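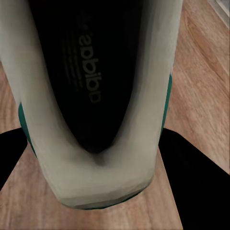

Threads > Facilities and Fleet > Robot purchase planning

We use cookies to remember your settings and measure traffic. By continuing to read you accept them. Manage choices

30/04/2026

1/
I've been asked to put a line in next year's budget for a household robot. We run holiday rentals, 16 houses, and the job it would do between guests is tidying. Putting shoes away, mostly. I am going to think out loud, and you can all tell me where I'm wrong.

2/
The quote is from Mernero. 97 thousand dollars for one machine, two arms on a wheeled base. That's the base price. Delivery is extra, the charger is extra, and there's a yearly service plan at 17 percent of the purchase price, which you can decline, except that the warranty goes away if you do.

3/
So do the sum on the service plan before you do anything else. 17 percent of 97 thousand is 16,490 a year. I have part-time cleaners who'd like to hear about that number. They also do bathrooms.

4/
Why shoes? Fair question, I asked it too. Suqin Fan runs our turnovers and she picked the entryway as the test because it's the same job in every house. Guests leave stuff, we store the house slippers and sandals, the cabinet has to look right when the next people open the door. If a robot can't do the entryway I don't want to hear about the kitchen.

5/
What we have so far is simulation. No machine has been in any of our houses. Mernero rendered an entryway with a low white shoe cabinet in it and ran the robot model through shoe jobs. I want to be clear that I think this is a sensible thing to do first. I also want to be clear that it's the vendor's simulator.

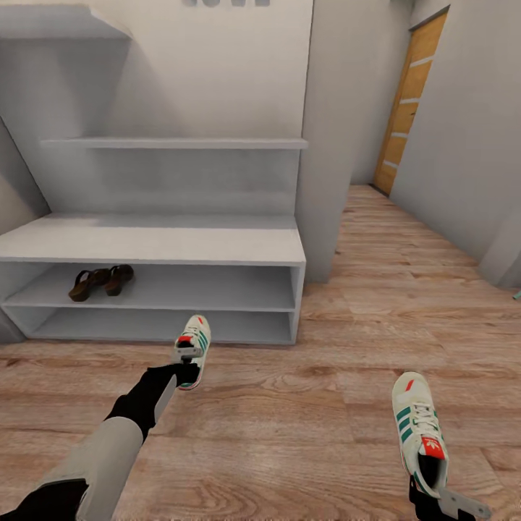 Simulated entryway: one sneaker in each gripper, sandals already in the cabinet.

6/
Okay, credit where it's due. Using both arms at once is how a person would do it, and holding a shoe by the heel makes sense to me. I went in expecting one arm doing everything while the other one hung there costing money.

7/
But look at how both shoes are being held. They're up on end. To go into a cabinet like that they have to come around level, toe first or heel first, without clipping the shelf board in the middle. I'd pay to watch that part twenty times in a row. I've asked for exactly that and been sent a brochure.

8/
Somebody asked in replies if the sim shoes are "real" shoes. They're modeled on the kind of thing guests wear — white sneakers with green on them, brown sandals with a strap. Fine. What I can't tell is whether the laces behave like laces or whether they're painted on a solid lump. It matters, because a real sneaker squashes when you squeeze the heel and a sim sneaker squashes only if someone built it to.

9/
Boyang Tan at Mernero did answer that one, and quickly. The shoes in this run are rigid. He said soft ones are "on the list for June." Nice guy. I notice that our decision date is also in June.

10/
Sandals are the ones I'd worry about. There's hardly any heel to get hold of. A gripper has to get in under the back edge or pinch the footbed, and it has to do it an inch off somebody's nice floor. Our floors get refinished on a schedule and that schedule does not include a robot dragging a finger across the planks.
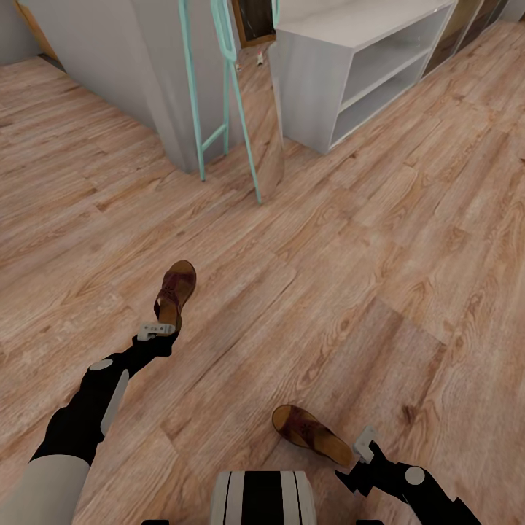 So the questions I sent over were dull ones. How hard does the finger press down before it stops? Is there a pad on it, what does a replacement pad cost, and who puts it on? If it scratches a floor in a house we manage but don't own, whose insurance gets the call? I had an answer to the pad question the same day. I'm still waiting on the others.

11/
Fernanda Morais does our books, and her version of this thread would be one post long. She wants to know the cost per turnover. You can't work it out from the quote, so I tried it from our side.

12/
One robot can't be in 16 houses. Changeover days bunch up, everybody leaves in the morning and the next lot arrive in the afternoon. So either we buy a lot more than one, or we buy one and drive it around in a van. The van needs a ramp. The van needs a driver. At that point I have a driver standing in an entryway watching a robot pick up a sandal.

13/
(Yes, the driver could pick up the sandal. Suqin got there before I did.)

14/
The Mernero answer to this is leasing. They don't publish lease terms, you have to get on a call. I got on the call. I left it with a "range" and a promise of something in writing. I don't budget from a range, and I'd advise you not to either. Whatever they tell you out loud, put the top of it in the spreadsheet and see if the project survives.

15/
Other quotes, because people asked:

Texier only does single-arm units and wanted us to change our cabinets to theirs. No.

Skosix has a cheaper machine but it's built for warehouses, and their own rep told me it wouldn't like doorsteps. I appreciated that more than anything else I've been told this spring.

16/
Sanne Groen, who bought two cleaning carts for Dullberg a while back and has the scars, gave me the best advice so far. She said to price the room as well as the robot. What has to change in the building for the machine to work? Thresholds, rugs, outlets, lighting, the coat rack that sticks out. She said their building work came to more than the carts did, and it sat in a different budget so it took a year for anybody to add the two together.

17/
So I've been going through the rendered entryway as if I were pricing it. Mirrored wardrobe doors down one side. Glass door at the end. A clean, open floor with no rug and no umbrella stand. I have houses with mirrors in the hall and houses with glass doors, and both of those are things I'd want a depth camera tested on in daylight, by us, with the sun coming in low. The sim light is even and soft. I can't order that from the electric company.

18/
There's also the start position. I asked for runs where the shoes begin somewhere annoying, because guests don't line them up by the cabinet. They come in from the yard and kick them off wherever. To be fair to Mernero they did set one up like that, shoes out on the open floor and nowhere near the bench, shelves bare. It's the first layout of theirs that looked to me like a changeover day.

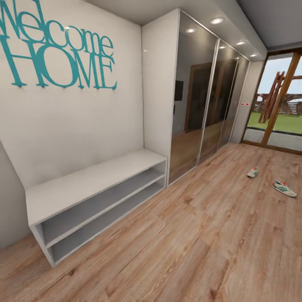

19/
What I want now, in writing, before June:

- the same shoe job from many different starts, with the failures left in
- how long each run takes at real speed, from rolling up to backing off
- what happens after a dropped shoe. Does it try again, stop, or call a person?
- who the person is, and what we pay for them

20/
That last one is the one I'd push hardest if you're buying anything like this. "Remote assistance included" was in the quote. Included for how many calls? During whose working hours? Yutong Cai on my team read the small print and it's included for the first year. After that it's "at prevailing rates," and I can't type that into a cell.

21/
For the budget itself, here's where I've landed. I'm not putting 97 thousand in as a purchase. I'm putting in a small amount for a paid trial in one house, our floor, our cabinet, our light, with shoes from our own lost property box. If the trial is good we come back and ask for the real money. If Mernero won't do a paid trial, I'll have learned something for free.

22/
A few people are going to say I'm being unfair to a young technology. Maybe. A few years ago I couldn't have had this conversation, and I do find myself looking at the grip on that sneaker and thinking, huh, okay. But I don't buy on huh. The cabinet costs less than the charger.

23/
Replying to several of you at once: no, we're not replacing the cleaners. Suqin's idea was always that the robot does entryways while the crew does the rest. My problem is that the entryway is the quick bit. When I ask the crew what eats their time it's beds and ovens, and I've yet to see an oven in anybody's simulator.

24/
If you've run a trial with two-armed machines in furnished houses, with real invoices to go with it, my messages are open. I'm most interested in year two costs. Sales reps, please don't, I have enough brochures.

25/
Small correction to post 2. The charger is included after all, Boyang just wrote to say so. It's the second battery that's extra. I've asked how long the first one lasts.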